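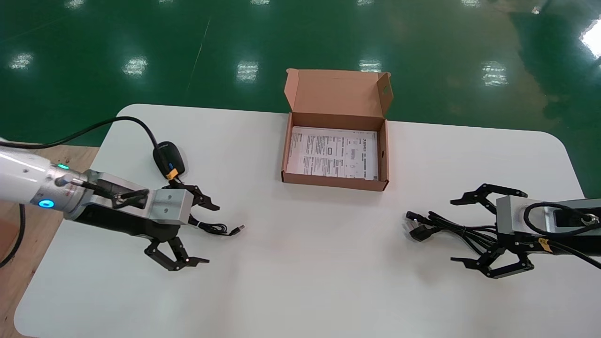 The Karberg two-arm station set up for the mailer-box packing task, seen from the head camera.

Karberg Two-Arm Recording Station
By Surix

If you have ever tried to teach a robot to pack a box, you will know that the robot is only part of the job. Somebody has to show it how, over and over, with the cable lying a little differently each time, and every one of those showings has to be recorded cleanly enough that a learning system can make sense of it later. Karberg is the station we built for that work, first for ourselves and then, after a good many visitors asked whether they could take one home, for everyone else.

You get two arms, two grippers, a white table, a head camera, the operator's seat and the recording software, which we call Sani. It all arrives matched and calibrated together, so your first afternoon can go into recording and not into chasing a clock that has drifted between the left arm and the right. (We have chased that clock. We don't recommend it.)

What people record on it

Most of our customers begin with packing, and we think it's a lovely place to start. An open cardboard mailer, a printed instruction sheet lying flat in the bottom, a few power and USB cables and perhaps a mouse will give your operators plenty to think about. Cables are soft and stubborn and never lie the same way twice, plugs have to be picked up without dragging everything else along, and the sheet likes to slide about when something is set down on it. A model trained only on tidy blocks will find all of this quite a shock.

We ship every station with a starter set called Drivach, made up of 2251 recorded episodes of small-parts packing. Of those, 1707 have been checked and labelled by hand, and the rest are supplied as they were recorded, fumbles and all, for those of you who would like your system to see a few recoveries. It's a friendly way to get a first policy running while your own operators are still finding their feet.

The grippers

Two styles are available, and you can order a mixture.

The parallel gripper has a boxy housing and narrow fingers that reach down into a container without knocking the walls. 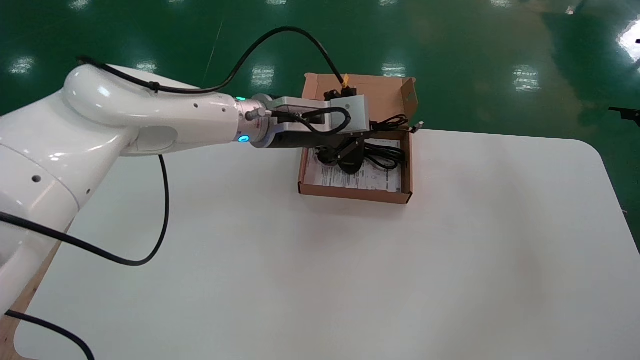

It's the one we suggest for anything that has to be placed at the bottom of a box, adapters and plugs especially, and it is the easier of the two for a new operator to learn. The articulated two-finger gripper opens wider and suits bundles of cable or rounder objects lying on the tabletop. Changing between them takes a hex key and a little patience, and Sani will ask you to confirm which style is fitted before it lets you record, so that your episodes are never filed under the wrong one.

How a session goes

Your operator sits down, picks a task from the list and starts an episode with the foot pedal. Joint positions, gripper opening and camera views are all saved together under one time stamp. A second press ends the episode, and a third throws it away - we put that one in after watching people get up and walk across the room to delete a bad take. There is a notes box as well, and we do encourage you to use it. "Cable caught under flap" is four words that can save somebody a long morning in May.

Fatima Ajayi looks after training for new customers, and she likes to begin with one object and one box for the whole first day, moving the pieces only a hand's width between episodes. It feels terribly slow. By the second day people are usually ready to add a second cable, to swap which arm does the reaching and to let the starting layout get properly untidy.

What's included

Two arms with wrist status lights
Two grippers, in your choice of style
White table with rounded corners
Head camera with mount
Operator's seat, hand controllers and foot pedal
Sani recording software, with 14 task templates
The Drivach starter set
Storage for 3000 episodes of ordinary length before you need to copy anything off

A few practical notes

Please allow for cable runs behind both arms when you measure your room. Shiny floors and bright overhead lights are fine, though we'd suggest recording a portion of your episodes with the lights dimmed, so your model doesn't grow too attached to one set of reflections. The table travels in one piece, so do check your doorways.

Stations ordered after November 2022 come with the newer foot pedal, which has a softer spring and is much kinder on the ankle. Owners of earlier stations can have the pedal swapped at no charge by writing to the Surix service desk with their station number.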